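关于我们

吉瓦南家务与工位作业评测中心(Givanen)

首页 > 中心概况 > 关于我们

一、中心简介

吉瓦南家务与工位作业评测中心(以下简称“中心”)是一家独立的第三方评测机构,主要从事家庭杂务及小型车间辅助作业中自动化设备的能力评测。中心不生产、不销售任何机器设备,也不代理品牌,日常收入来自委托评测、年度会员单位会费以及培训课程。

中心的工作围绕一个经常被问到的问题展开:机器现在到底能不能干家务,能不能在车间里替人做那些零碎的活。对这个问题,市场宣传与实际使用之间长期存在较大差距。演示视频通常只呈现一次顺利完成的过程,而用户关心的是同一件事每天做、换一张桌子做、换一种包装做,结果是否仍然可以接受。中心的评测报告即以此为出发点。

中心现有2处试验场地。第一处为居家场地,设厨房、卫生间、卧室和储物间,家具及用品均从普通零售渠道购置,不作特殊改装。第二处为工位场地,设装箱台、分拣台和零件盘工位,布置参照中小型企业的常见做法。两处场地共用一套任务清单和记录格式。

二、发展沿革

中心的前身是布雷洛萨里职业技术学校(Brelosari)家政与物业管理专业的一间实训室。当时实训室承担的任务较为单一,主要是为学员考核收纳、清洁、衣物整理等项目,并编写相应的评分细则。后来陆续有设备厂商前来询问,能否用同样的评分细则考核他们的样机。第一批送来的样机多数未能完成“叠一条毛巾并放入抽屉”这一项,有两台在拉开抽屉时即告停止。实训室将过程如实记录,交还厂方。

此后委托逐渐增多,实训室从学校分立,沿用场地所在街区的旧名登记为现名。学校至今仍是中心的合作单位,每年派学员参与人工对照组的测试。

三、业务范围

(一)居家作业评测。包括餐具归位、台面清理、衣物折叠、垃圾分装、洗护用品收纳、床铺整理等。

(二)工位作业评测。包括混装拣选、成套装盒、标签朝向检查、零件盘补料、空箱回收等。

(三)采购咨询。为养老机构、酒店、物业公司和小型工厂提供设备选型意见。意见书中列明适用任务与不适用任务,两部分篇幅不作限制。

(四)培训。面向采购人员与现场管理人员开设短期课程,内容包括评测报告的阅读方法、试用期的安排、现场人员与设备的分工等。

中心不受理以下委托:仅要求出具单次成功证明的;要求在报告中删去失败记录的;要求由厂方人员在测试过程中遥控操作而不予注明的。

四、任务清单与评分办法

现行任务清单共收录259项作业,其中居家部分多于工位部分。清单每年6月修订一次,由评测部提出增删意见,经会员单位书面征询后发布。修订原则上只增加在日常生活或生产中确有需求的作业,不增加为展示设备性能而设计的项目。

每项作业连续测试20次。测试中途允许设备自行重试,重试时间计入总用时。人员介入一次即记录一次,介入内容包括扶正物品、清除卡滞、重新启动程序等。评分不设“基本完成”一档,报告中分别给出完成次数、介入次数、用时和物品损伤情况,由委托方自行判断能否接受。

人工对照组由未经专门训练的成年人组成,使用相同的物品和相同的台面。设立对照组的目的在于提供参照。有些作业,人做起来同样不快,也会出错,这一点在报告中应当有所体现。

五、对现阶段能力的基本判断

中心每年向会员单位通报一次总体情况。以下为最近一次通报的要点,供来访者参考。

第一,物品种类固定、位置大致固定、表面较硬的作业,部分设备已达到可以日常使用的程度。工位场地的成套装盒和空箱回收属于这一类。在赫伦特包装厂(Hurent)的实地试用中,设备承担了夜班的空箱回收,白班仍由人工完成,厂方对这一安排表示满意。

第二,物品种类较杂但均为刚性物体的作业,结果差异较大。同一台设备在餐盘归位中表现稳定,换成大小不一的锅盖,则介入次数明显上升。透明容器、反光表面和薄片状物品仍是常见的失误来源。

第三,涉及柔软物品的作业,包括叠衣、套被罩、整理塑料袋等,目前多数受测设备尚不能独立完成。个别设备能够折叠平铺的毛巾,但从洗衣篮中取出一团衣物并逐件分开,仍需人员协助。

第四,需要判断的作业,如冰箱内哪些食物应当丢弃、桌上的纸张哪些有用,中心暂不评分,只作观察记录。

综合以上情况,中心认为,当前设备适宜承担家务和车间杂务中的若干环节,尚不足以承担一个完整的岗位或一户家庭的全部日常事务。这一判断将随测试结果调整。

六、组织与人员

中心设评测部、场地部、咨询与培训部和综合办公室,负责人为穆赫辛·塔齐(Mohcine Tazi)主任。塔齐主任早年从事酒店客房管理工作,后转入作业标准的编制,主持了第一版任务清单的起草。

评测部人员分为操作与记录两组,同一项测试的操作员和记录员不得由同一人担任,也不得在测试结束前交换意见。场地部负责物品采购、台面复原和损耗登记。凡测试中使用的食品、洗涤用品和纸制品,均按日常消耗品管理,不回流使用。

外部设备与夹具的校验委托米哈利克计量服务所(Michalík)办理,校验结果附于报告之后。

七、重点项目:洗护用品收纳

洗护用品收纳是居家部分受关注较多的一组作业,也是养老机构和酒店委托较为集中的一组。该组共8项,从单件取放开始,至整套用品装盒结束。对人而言,把桌上的瓶子和香皂收进盒子里,几乎不需要思考;对机器而言,几个困难同时出现。

瓶体多为圆柱形,夹持力过小会滑脱,过大会变形。泡沫泵瓶的泵头突出,从上方接近时容易碰到,从侧面接近则要求台面留出足够的间隔。透明瓶身内液体与泡沫的分界会随晃动改变,依靠外观识别的系统有时将其判为两件物品。纸包装的香皂较矮,平放时指尖须贴近台面,包装纸又容易起皱,抓取时的压痕计入物品损伤一项。
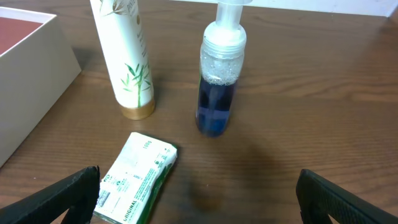

洗护用品收纳:桌面上的纸包香皂、蓝色液体泡沫泵瓶、竹纹白瓶与敞口盒

评测时,物品的摆放位置由记录组抽签决定,操作组事先不知情。木纹台面与素色台面各测半数,以考察背景变化对识别的影响。盒子的位置和朝向同样纳入抽签范围。物品放入盒中后应保持瓶身完好、泵头未被压下,香皂包装不得破裂。

从现有记录看,单件香皂的取放已有较多设备能够完成,泵瓶次之,整套装盒的介入次数仍然偏高。较常见的情形是前几件放置顺利,最后一件因盒内余量不足而搁在盒沿上。人在遇到这种情况时会把先放进去的物品挪一挪,受测设备中具备这一能力的尚少。中心已将“盒内调整”列为下一版清单的候选项目。

八、独立性与信息公开

中心的会员单位既有设备厂商,也有设备使用方,两类单位在清单修订中的表决权重相同。任何会员单位不得以会费为条件影响评测结论。委托方对报告有异议的,可申请复测一次,复测由另一组人员执行,两次结果一并列入报告。

报告经委托方同意后在中心阅览室公开。委托方不同意公开的,中心只登记任务类别,不登记设备名称。

九、来访与联系

居家场地与工位场地接受团体预约参观。参观期间如遇测试进行,请在黄线以外停留,不要移动台面上的任何物品,也不要代为扶正。有意委托评测的单位,请先向综合办公室索取任务清单及委托书,填写拟测项目后寄回或当面递交。

求职者请注明应聘操作组或记录组。两组均不要求工程专业背景,但须能够完成任务清单中的全部人工对照项目。

本页内容更新于4月19日,星期六。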